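Osirel two-arm bench cell: worth the money after a summer of use?

I have been itching to write this one up! Back in August we finally got approval to put a two-arm cell in the back room, and since then it has spent most of its days on one job, handling push-button stations and the switch parts that go with them. A few people from other sites have asked me what it cost, what we would buy again and what we'd skip, so this is the long version.

We compared two quotes. Nautiyal wanted to sell us a fully enclosed line with a feeder bowl, and it was a lovely machine, but it was built for one part forever and we change parts all the time. Osirel quoted the arms, the bench, the surround and two days of setup as one package, and the grippers were a separate line on the quote. That last bit matters more than I expected (more on that in a minute).

The job itself is small stuff. A control station with a selector switch, a green button, a red button and a big emergency stop, plus loose switch parts in trays on either side. Fiddly things with odd shapes, and exactly what I wanted to throw at it before signing. 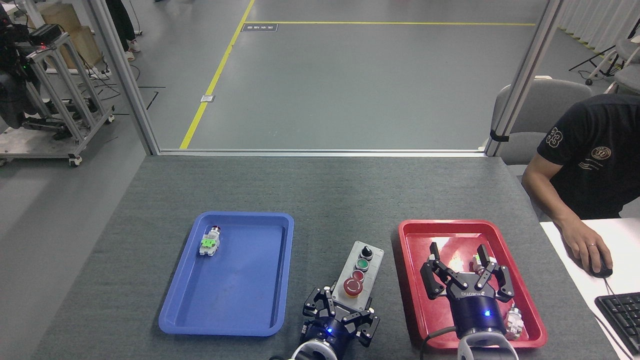 Control box standing between the blue and red trays, right gripper open over the red one.

So, the hands. Get the fingered ones if your parts look anything like ours. I had budgeted for plain parallel jaws because they were cheaper, and Harsh Bhardwaj talked me out of it over one very long lunch. He was right! A switch block is a chunky little thing that can be lying any which way, and I love having fingers that can come at it from more than one side. The hands were the biggest single extra we paid for and I'd pay it again tomorrow.

What I would skip is the fancy tabletop. Our bench has a plain gray soft covering and it's great: parts don't skid, nothing gets scratched, and when a corner gets tatty you replace it. Osirel offers a machined plate with a hole grid for a good deal more. Maybe you need it. We never have.

Trays were the cheapest part of the whole budget and I am weirdly fond of them. Blue on the left, red on the right, and anyone walking up to the bench can tell which side you're talking about. My one gripe is the shine. The red one throws a nasty glare under our ceiling lights, so put matte trays on your list from the start. Ours are on order from Clurnumlow for 3 cents more apiece.
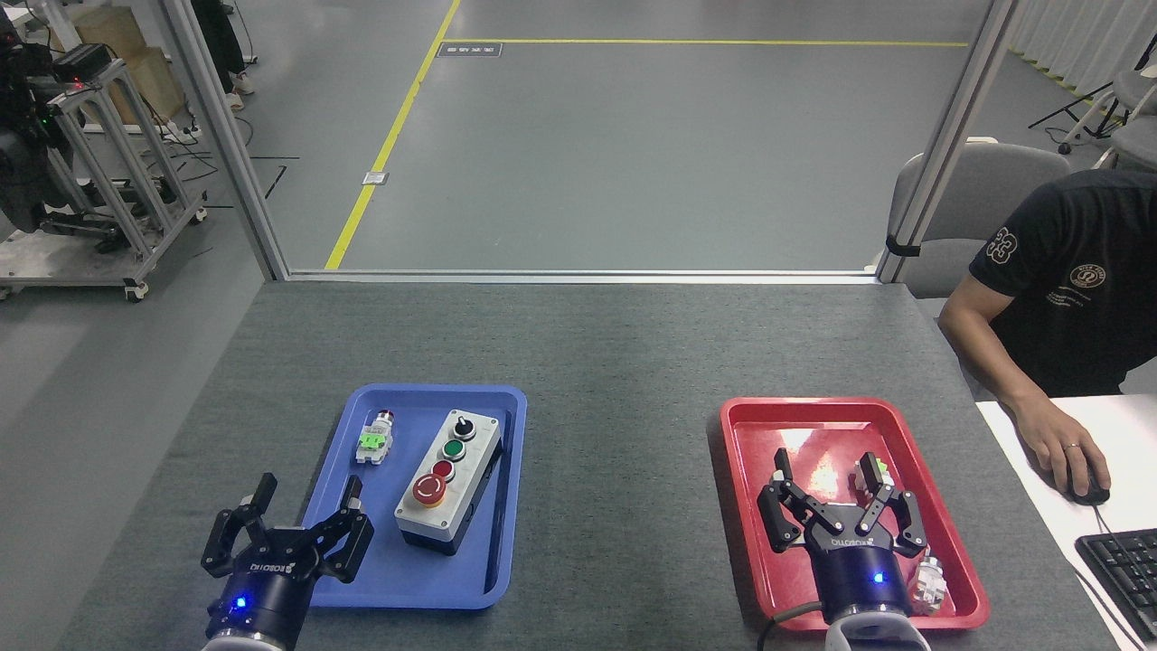 Station lying in the blue tray with a loose push-button part beside it. Note the glare on the red tray.

Now the numbers, because I know that's what you scrolled for. Our accessories budget was 3,000 dollars and we spent 3,965. The overrun was nearly all floor marking, an extra desk for the operator and a lot of cable. Put the desk in your plan! Somebody has to sit with this thing, and they want a proper chair and a mouse within reach. Leave walking space too. Pramila Sachdeva drew our layout with 6 feet clear on the long side and I thought it was excessive until the first cart had to get through.
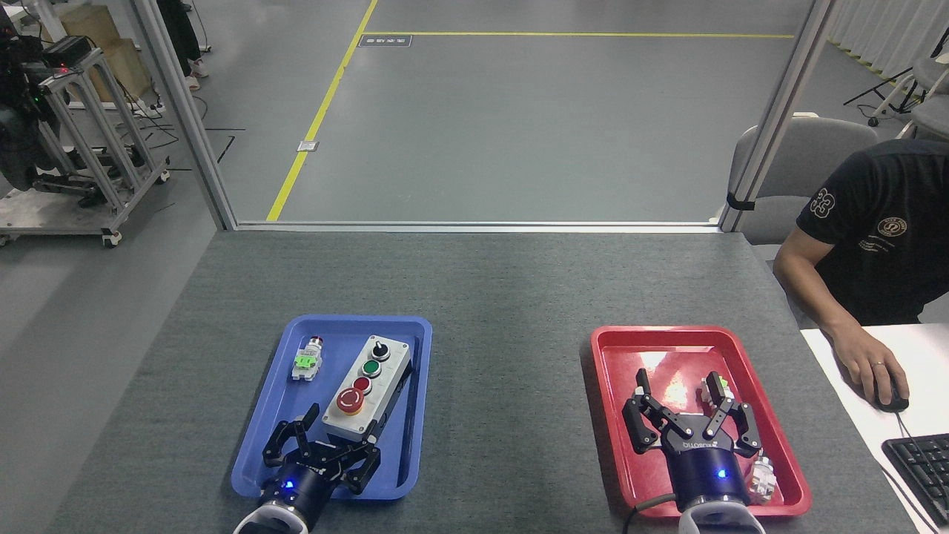 Bench Automation Group, Ziltska Assembly Shop

Support has been very good. Tineke Peeters at Osirel picks up the phone, and she once walked me through a gripper reset on a Saturday morning while I had a bagel in my other hand. The manual is thinner than it should be, and the section on changing tools reads like it was written for a different model.

Would I buy it again? Yes, with the fingered hands, the plain bench and matte trays. If you're putting a budget together and want to see our parts list, ask Laimutė Rebane in purchasing for the spreadsheet. She has the lead times in there as well.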